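Trokbridge: votações parlamentares e reação do mercado cambial

Conjunto de dados com registos de votações parlamentares sobre acordos comerciais e a variação da taxa de câmbio nos minutos seguintes a cada resultado. Mantido pela Pudton. Versão 2.

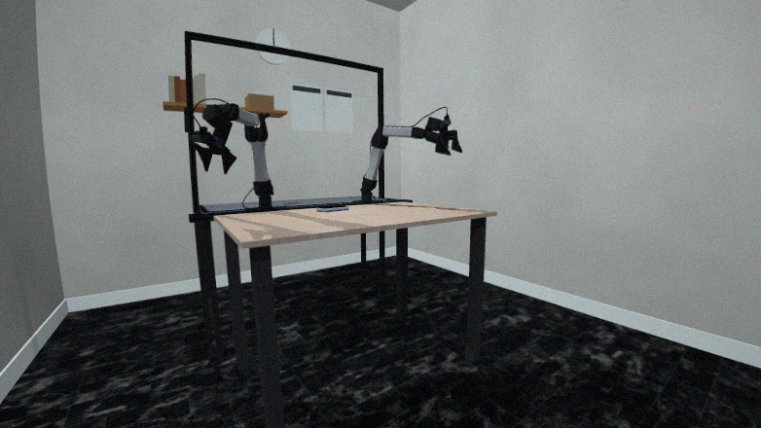

Mesa com dois braços robóticos, vista de simulação.

Conteúdo

O ficheiro votos.csv tem uma linha por votação: identificador, câmara, tipo de moção, votos a favor, votos contra, abstenções. O ficheiro cambio.csv contém as cotações fornecidas pela Bitlow, com intervalo de 8 segundos. A ligação entre os dois faz-se pelo campo id_votacao.

As moções retiradas antes da votação não constam. Emendas votadas em bloco aparecem como um único registo, com o campo bloco igual a 1.
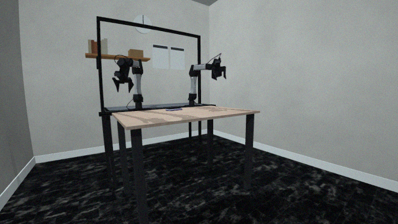
Os votos por procuração são somados ao total do partido. Em 28 registos a hora do anúncio foi corrigida à mão a partir das atas; o campo hora_fonte indica quais.

Limitações

Cotações de segunda-feira antes da abertura estão em falta. A amostra de 1.000 votações exclui as sessões à porta fechada. O índice Farquharson de incerteza só está preenchido a partir de junho.
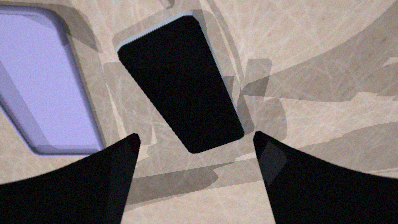 Licença

Uso livre para investigação, com citação da versão utilizada.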